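Tue 2 January

The grand tidy has begun, by which I mean I've moved everything from one end of the room to the other and had a biscuit. The white table from Pavik took 30 minutes to wipe down and still has a ring on it from a mug I deny owning.

I've also sorted the tape drawer. There were 4 rolls, all started, none with an end I could find – and the good blue stuff had rolled behind the radiator, where it's been since April. The felt pads for the chair legs haven't turned up. I bought a pack of 50 in Urnville and the chairs are still bare and still screeching.

Tomorrow it's the shelf by the door, if I can get to the door. 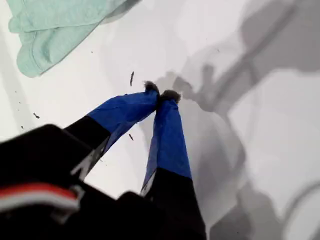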